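To: workshop-robots list
Date: 2019-04-01
Subject: Re: [workshop-robots] Arm for the back bench, can we call it finished?

> Hello all
>
> Just to say the Sadero arm is now running on the back bench at Vollville and I
> think we can call it finished. It did 80 picks in a row on Saturday with the
> foam blocks. The new fingers are much better than the old ones and the wrist
> camera means we don't need the overhead one any more, so I have taken the pole
> down and put it in the rack.
>
> My plan is to show it at the open day in September doing something useful,
> probably sorting small parts into trays. I would also like to spend the rest of
> the arm money on a second one (Doherty have the same kit at 615 pounds, which
> is less than we paid) so we can run two side by side.
>
> Any objections? If not I'll order at the end of the week.

Yes, sorry, a few objections. I like the arm. I put a good many evenings into the base plate and I'd be pleased to see it do some work. But I don't think it's finished, and I'd rather we didn't order another before we know what this one can do.

First, the 80 picks. I've read the log you put on the shared drive. Every one of them is the same foam block, started from the same taped square, put down in the same tray. The arm was told where the block was. The camera was switched on but nothing in the script reads it. You could have done that run with a lens cap on. It's a fair test of whether the joints hold their position, and I'm glad they do, but it says nothing about sorting small parts, which won't be sitting on a taped square and won't be made of foam.

Foam is also very forgiving. If the fingers close a few millimetres off, the block squashes and comes along anyway. Try it with an M5 nut, or a flat washer. I did, on Sunday afternoon, with the script as it stands and the washer on the taped square. Out of 8 goes it lifted it twice, and one of those it dropped on the way over. I wrote down the motor currents for each go and will add them to the log when I find out who has locked it for editing.

Second, the fingers. They are better than the printed ones we started with, agreed, mostly because they don't snap. The rubbery face grips well on anything with a side to it. On anything thin lying flat they have nothing to get hold of, and the pointed tips just slide in from both sides and push it along the bench. You can watch the washer walk. Somebody suggested a thin lip on the inside of each tip, like a fingernail, and I think that's worth a try before we spend money. I have a bit of spring steel that would do. It would need to come off easily for cleaning and for the days when people want the plain fingers back.

There's also the question of how far they open. The Clorkholm servo that drives them is rated for more travel than we use, but the bracket fouls on the wrist before it gets there. I pointed this out in the winter and was told it would be filed down. It hasn't been. Ten minutes with the bracket in the vice would sort it, if whoever has the small half-round file could bring it back.

Third, the overhead camera. I would put the pole back up. I know it was ugly and people walked into it. But the wrist camera travels with the arm, so the one time you want to see where a part is relative to the tray, the camera is halfway between the two and looking at neither. When the arm stalls on its way across, the wrist view tells you there's a bench underneath it, which we knew. From overhead you could see the whole of it, cable included, and twice last year that was how we spotted the cable had looped round the base.

I'm not saying take the wrist one off. It's good for the last few centimetres. My worry is that we've gone from one view that was poor close up to one view that is poor at everything else, and called it progress because there are fewer wires.

Fourth, the calibration. The readme says to run it "when needed". When is that? As far as I can tell it was last done before the arm was moved along the bench to make room for the bandsaw, so every position in the file is being corrected by hand with an offset that somebody typed in. The offset is in line 1,183 of the config, which nobody would find unless they went looking, and it has no comment against it. If the arm gets bumped, the number is wrong and the script will carry on quite happily. I don't want to be standing at the front at the open day when it puts a tray of nuts on the floor.

Could we at least do these before September:

- run the calibration again with the arm where it is now, and write the date on the masking tape on the base
- take the typed offset out of the config, or give it a comment and a name
- file the bracket
- put the pole back
- do a run with real parts, different ones, dropped on the bench by somebody who isn't watching the screen, and log the failures as well as the successes

The last one matters most to me. I'd take a log showing half of them missed over one showing a perfect run with foam, as we'd know which half.

On the money. 615 pounds is a decent price and I can see why you want to move on it. It doesn't include the power supply, though. I rang Doherty to check and theirs is extra. It also doesn't include the fingers or the wrist camera, and the bracket would have to be made again (by me, presumably). So the true cost of the second arm is more than the kit, and at the end of it we'd have two arms that can't pick up a washer. Running them side by side also means a way of keeping them out of each other's reach, and I haven't heard anyone volunteer to write that.

What would it be for, anyway? I've asked this before and the answer is always sorting. The people who use the small parts drawers already sort them, while they're talking and drinking tea, and they're a great deal quicker. I'd be happier with one dull job that the arm does properly. Pressing the reset on the filament dryer when it trips, for instance, or turning samples over under the lamp for the people doing the paint tests. It could do that all night and no one would have to stand there.

If you still want sorting, then fine, but please let's pick three kinds of part and stick to them. Nuts, spacers and the little brass inserts would be my choice, because they all stand up off the bench enough for the fingers. Leave washers until the lips are made. And use a plain dark mat under them. Shiny parts on a pale bench are hard enough for me to find, never mind a cheap camera.

A word about the bench as well. We've had the arm's own shadow upset the part finder before, back when the finder was still plugged in. It was treating the edge of the shadow as the edge of a part. I turned the gain down to get round it and that made it blind to anything light coloured. A lamp on each side would be cheaper than more code. I can bring one. I'd want somebody else to bring the other so that I'm not blamed for both.

I can be at Vollville on the usual evening this week and next. If the person with the key to the tall cupboard could leave it unlocked I'll get the pole out and start on that. Please don't order anything until we've had a run with real parts. If it goes well I'll withdraw most of this and help carry the box in.

One more thing on the part finder, for whoever picks it up again. Before it goes back in I'd like it tried on the wrist view of a pale surface, with nothing taped down and no dark mat to help it. I don't expect it to do well. A white thing with rounded corners lying on a white panel gives it only a thin dark band along the bottom edge to go on, and the gripper's soft grey shadow between the fingertips is a bigger patch than that. Then there's the grey groove, which has stronger edges than either and turns a corner, so my bet is that the finder draws its box round the groove first. If it does, the fix is to mask out fixed lines before looking for parts, and that needs the calibration to be right, which takes us back to my fourth point.

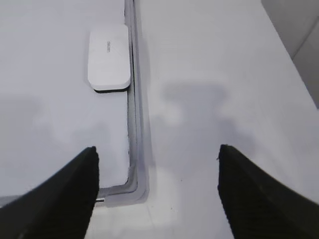
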